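Week 3: Pattern repeats and the botanical line

Last week we finished with the block printers and their love of the small, dense repeat. Today we open things up. Once a designer leaves space around a leaf or a stem, the background starts doing half the work, and I find that the most exciting moment in the whole course!

Start with the vocabulary. A motif is the single drawn element. A repeat is the unit that gets copied across the surface. In a full drop the unit sits directly beside its neighbour; in a half drop it slides down by half its height, which hides the joins and gives the eye a diagonal to follow. Most of the leafy patterns you'll meet in the Arnton sample books are half drops, even the ones that look random at first.

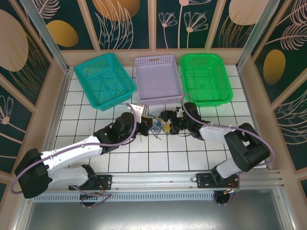

Mererid Craddock

Now to line and ground. A pale line on a dark ground looks thicker than the same line reversed – try it with a white pencil on black paper and you'll be amazed. Fern fronds and feathery leaves cope well with this because their edges are already broken up. Solid petals can go heavy very quickly, so many designers draw only the outline and let the ground colour fill the flower.

Flat shapes are the other great trick. Put a plain oval behind or beside a fine drawing and it gives the eye somewhere to rest. Colour matters here too: ochre comes forward on teal, while beige sits quietly back.

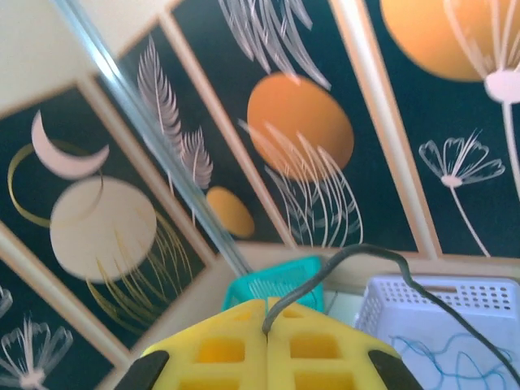
Scale is where beginners come unstuck, and it's great fun to play with. Take one seed head, draw it at the size of your thumbnail, then at the size of your hand. The large one needs more variation in the line or it goes dead. The Cader reader covers this beautifully on page 63, and Abeysekara's chapter on dandelions and grasses (page 104) is a joy.

For next week
Draw one motif from a plant growing near you.
Set it as a full drop and as a half drop, in the same two colours.
Bring both sheets to Room 3, unmounted please.

The Brullolwood folio comes out in February, so start collecting leaves now and press them flat between newspaper.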